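When I got to the Lurosley branch library on Tuesday morning, Benito Soler had already put the kettle on and was looking for the good cookies, which he keeps on a high shelf behind the atlases so that he won't eat them himself. He has run the evening penmanship class there for 33 years, and I had been meaning to talk to him since May, when my sister came home from it with ink on both sleeves and handwriting I could suddenly read.

"I was a terrible writer as a boy," he told me, once we had both sat down. "My teacher, Miss Okeck, used to hold my papers up to the window, as if maybe the light would help." He laughed for a good while at this. She kept him after school for two winters, he said, and he hated all of it until one afternoon when he wrote his grandmother's address on an envelope and noticed that he liked looking at it.

He still begins his students with envelopes. They bring a real address and a real stamp, and nothing is thrown away, however crooked. "The mailman has seen worse," he says. "You send it anyway. Your aunt is not going to grade you!"

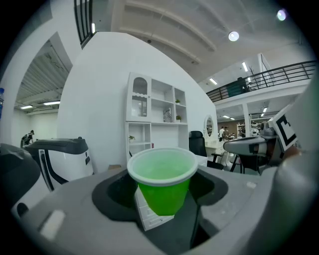
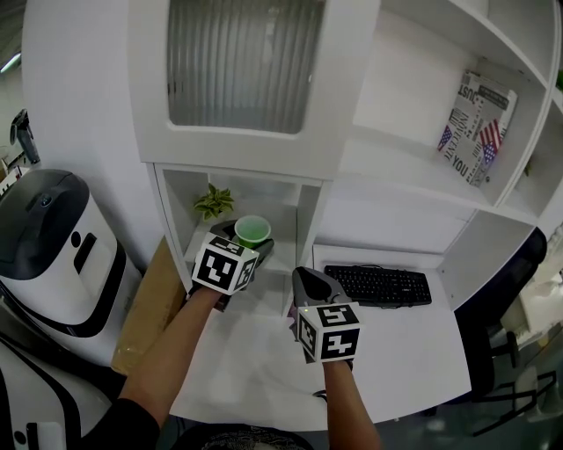

I asked him whether people still come to learn, now that most of us can get through a week without signing our names. He took his time over that one — he takes his time over most things — and poured us both more tea before he answered.

"They come for different reasons now," he said. "It used to be job applications. Now somebody finds a box of letters from their mother and can't read them, and they want to learn how that writing was made." One man, a retired roofer by the name of Ebrahimi, came for 6 years and copied out every one of his mother's recipes in a blue notebook, and then started over in a second notebook because he thought the soups could be neater.

Benito has firm opinions on pens, and I won't repeat all of them. He likes a plain pencil for the first month and a cheap fountain pen after that. He doesn't like anyone to grip hard. "Hold it like you'd hold a little bird," he said, and then he looked embarrassed and told me he had stolen that from Miss Okeck too.

Before I left he had me write out my own address, twice, on the back of an old library notice. He studied the second one for some time and said that my capital R was very nice, and that we could work on the rest.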